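뚜껑 달린 작은 수납함, 이렇게 쓰면 오래 씁니다

지난번에 서랍 정리 이야기를 올렸더니 생각보다 많은 분들이 읽어 주셔서 참 고마웠어요. 그중에 "서랍은 어떻게든 했는데 책상 위는 도무지 모르겠다"는 글이 몇 개 있었는데, 사실 저도 그랬거든요. 서랍은 닫으면 안 보이기라도 하지, 책상 위는 하루 종일 눈앞에 있으니까요. 그래서 이번에는 뚜껑 달린 플라스틱 수납함 이야기를 좀 길게 해 보려고 합니다. 차 한 잔 가져오셔서 천천히 읽으셔도 좋겠어요.

저는 원래 뚜껑 없는 바구니파였어요. 툭툭 던져 넣기 편하니까 그게 제일인 줄 알았죠. 그런데 창가에 두고 두어 달 지나면 바닥에 먼지가 소복하게 앉고, 건전지며 명함이며 약봉지가 한데 뒤섞여서 결국 뒤집어엎게 되더라고요. 그러다 이웃에 살던 힐카 투오미넨(Hilkka Tuominen) 아주머니 댁에 놀러 갔다가 생각이 바뀌었습니다. 아주머니는 칼리오(Kallio)에서 오래 사셨는데, 책상이며 부엌 선반이며 현관까지 전부 작은 뚜껑 상자로 정리해 두셨어요. 상자마다 딱 한 가지 종류만 들어 있고요. 그날 집에 오는 길에 바로 하나 샀답니다(하나만 샀다고는 했는데 사실은 그 주에 몇 개 더 샀어요).

고를 때 볼 것

크기는 욕심내지 않는 게 좋아요. 큰 상자는 뭐든지 들어가니까 뭐든지 넣게 되고, 그러면 바구니 시절로 돌아갑니다. 한 손으로 들어 올려 다른 손으로 뚜껑을 열 수 있는 정도, 책상용으로는 그만하면 넉넉해요. 깊이는 넣을 물건을 세웠을 때 위로 삐죽 나오지 않을 만큼이면 되고요. 가게에 가실 때 넣으려는 물건 중에서 제일 긴 것을 주머니에 하나 넣어 가 보세요. 저는 풀을 들고 갔다가 계산대에서 조금 민망하기는 했지만 상자는 아주 잘 골랐어요.

모서리가 둥근 것을 권하고 싶어요. 각진 상자는 구석에 낀 먼지를 닦아 내려면 면봉이 필요한데 둥근 것은 행주로 한 번 쓱 돌리면 끝나거든요. 색깔은 정말 취향이에요. 다만 너무 진한 색은 안이 어두워 보여서 작은 물건 찾기가 불편하니까, 저는 연한 색을 고르는 편입니다. 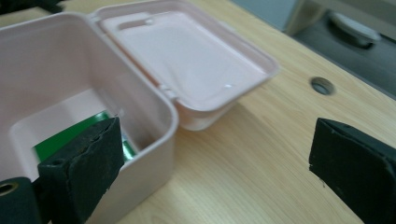
뚜껑은 완전히 떨어지는 것보다 몸통에 붙어 있는 쪽을 저는 훨씬 좋아해요. 떨어지는 뚜껑은 꼭 어딘가로 사라지고, 나중에 찾아보면 화분 받침이 되어 있고 그렇잖아요. 이 연분홍 상자처럼 경첩이 달려서 뒤로 젖혀지는 것이면 잃어버릴 걱정이 없고, 뚜껑 가장자리에 턱이 올라와 있으면 꺼낸 물건을 잠깐 올려 두기에도 좋아요. 클립이나 나사처럼 또르르 굴러가는 것을 고를 때 그 턱이 얼마나 고마운지 몰라요. 대신 뚜껑 위에 무거운 것은 올리지 마세요. 젖힌 뚜껑에 무게가 실리면 경첩이 제일 먼저 상합니다. 살 때 가게에서 몇 번 여닫아 보시고, 경첩 쪽에서 뻑뻑하게 걸리는 느낌이 나면 다른 것을 집으세요.

잠금 고리도 꼭 한번 눌러 보세요. 너무 헐거우면 들고 가다가 쏟고, 너무 단단하면 손톱이 상해서 결국 안 잠그게 돼요. 엄지로 밀어서 딸깍 소리가 나는 정도가 알맞습니다.

처음 샀을 때 하는 손질

새 플라스틱 냄새가 싫으신 분들 많으시죠. 미지근한 물에 주방 세제를 조금 풀어서 안팎을 씻고, 뚜껑을 활짝 연 채로 그늘에 하룻밤 두세요. 햇볕에 바짝 말리면 빨리 마르기는 하는데 연한 색은 누렇게 변할 수 있어요. 그래도 냄새가 남으면 베이킹소다 20그램을 종이컵에 담아 상자 안에 넣고 뚜껑을 닫아 두었다가 이틀 뒤에 꺼내시면 됩니다. 뜨거운 물은 쓰지 마세요. 저는 성격이 급해서 주전자 물을 부었다가 뚜껑이 살짝 휘어 버린 적이 있는데, 그 뒤로는 그 상자가 영영 제대로 안 닫혔어요.

가격표 스티커는 억지로 긁지 말고 식용유를 조금 발라 두세요. 저녁 먹고 설거지할 즈음이면 스르르 벗겨집니다. 끈적한 자국은 세제 묻힌 부드러운 스펀지로 닦으시고요, 철수세미는 절대 안 돼요! 한 번 흠집이 나면 그 틈으로 때가 껴서 아무리 닦아도 깨끗해 보이지 않거든요.

넣는 순서

저는 먼저 책상 위 물건을 전부 한쪽으로 밀어 놓고 상자를 활짝 열어서 가운데에 둡니다. 상자를 앞쪽에 두고 뚜껑이 저 멀리 뒤로 넘어가게 놓으면 손이 뚜껑에 걸리지 않아요. 이게 별것 아닌 것 같아도 방향을 반대로 놓고 해 보시면 금방 차이를 아실 거예요.

그다음에는 종이갑에 든 것부터 넣습니다. 갑은 모양이 정해져 있어서 자리를 잡아 주는 기둥 노릇을 해 줘요. 벽 쪽에 붙여서 넣고, 남은 자리에 말랑말랑한 것이나 모양이 제멋대로인 것을 채우는 식이지요. 예전에 같은 직장에 다니던 제라르도 도나티(Gerardo Donati) 씨는 늘 작은 것부터 쏟아부었다가 갑이 안 들어간다고 전부 다시 꺼내곤 했는데, 순서만 바꿔 보라고 했더니 그 뒤로는 군말이 없어졌어요.

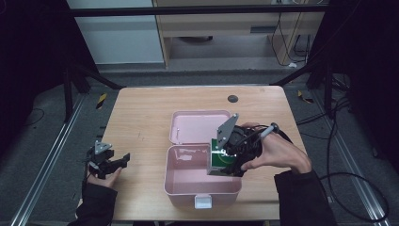
초록색과 흰색이 섞인 종이갑이 열린 분홍 수납함 바로 위에 있는 모습. 뚜껑은 뒤로 활짝 젖혀 두었습니다.

갑을 넣기 전에 속이 얼마나 남았는지 한 번씩 흔들어 보세요. 다 쓰고 빈 갑만 자리를 차지하는 일이 우리 집에서는 정말 흔했어요. 거의 비었으면 내용물만 작은 지퍼백에 옮기고 갑은 납작하게 접어 재활용으로 보내시면 됩니다. 다만 약이나 건전지처럼 날짜나 규격을 봐야 하는 물건은 갑째로 두시는 게 좋아요. 귀찮다고 알맹이만 모아 놓으면 나중에 언제 산 것인지 도무지 알 수가 없어요.

얇은 카드나 봉투는 눕히지 말고 세워서 벽에 기대 두세요. 바닥에 눕히면 그 위로 다른 물건이 쌓이고, 그러면 제일 필요할 때 제일 밑에 있게 마련이에요. 밝은색 물건은 아래에 깔려도 눈에 띄니까, 자리가 모자라면 그런 것을 밑으로 보내시고요.

가득 채우지 마시라는 말씀도 꼭 드리고 싶어요. 뚜껑을 손바닥으로 눌러야 닫히는 상자는 이미 너무 많이 든 상자예요. 손가락이 편하게 드나들 틈이 있어야 꺼낸 물건을 제자리에 돌려놓게 됩니다. 그게 안 되면 하나를 둘로 나누시거나, 아니면 눈 딱 감고 덜어 내시거나요.

이름표는 어디에 붙일까

뚜껑 윗면에 붙이시는 분이 많은데, 상자를 쌓으면 안 보이잖아요. 그래서 저는 앞면, 잠금 고리 옆에 붙여요. 종이테이프에 연필로 쓰면 내용물이 바뀔 때 갈아 붙이기도 쉽고 떼어 낸 자국도 거의 없답니다. 글씨는 짧게, "우표"나 "충전선"처럼요. "기타"라고 쓴 상자는 만들지 않기로 저 자신과 약속했는데, 고백하자면 신발장 위에 아직 하나 있어요.

평소 관리

화요일 저녁마다 책상 위 상자를 하나씩만 엽니다. 전부 하려고 하면 미루게 되니까 딱 하나만요. 안에 든 것을 꺼내 마른행주로 바닥을 닦고, 안 쓰는 것은 빼고, 도로 넣고 닫아요. 라디오에서 노래 두어 곡 나오는 동안이면 끝나요.

경첩 부분은 먼지가 끼기 쉬우니 안 쓰는 칫솔로 살살 털어 주세요. 기름칠은 하지 않으셔도 돼요. 오히려 먼지가 더 달라붙습니다. 나무 책상에 두고 쓰신다면 상자 밑바닥도 가끔 닦아 주시고, 옮길 때는 끌지 말고 들어서 옮기세요. 밑에 모래알 하나만 끼어도 책상에 가느다란 줄이 생기는데, 이 줄은 나중에 아무리 닦아도 그대로거든요. 얇은 펠트 천을 잘라 네 귀퉁이에 붙여 두면 마음이 한결 편합니다.

시월쯤 되어 난방을 시작하면 난로나 라디에이터 가까이에 둔 상자는 자리를 옮겨 주세요. 따뜻한 데 오래 두면 뚜껑이 조금씩 틀어져요. 양초나 립밤이 든 상자는 말할 것도 없고요!

혹시 고리가 부러졌더라도 버리지 마시고 넓은 고무줄을 한 번 둘러서 쓰시면 돼요. 저희 집 단추 상자는 그렇게 몇 해째 잘 쓰고 있습니다. 다음번에는 그 단추 상자 이야기를 해 볼까 해요. 색깔별로 나누는 게 좋은지 크기별로 나누는 게 좋은지, 의견 있으신 분은 댓글로 꼭 알려 주세요.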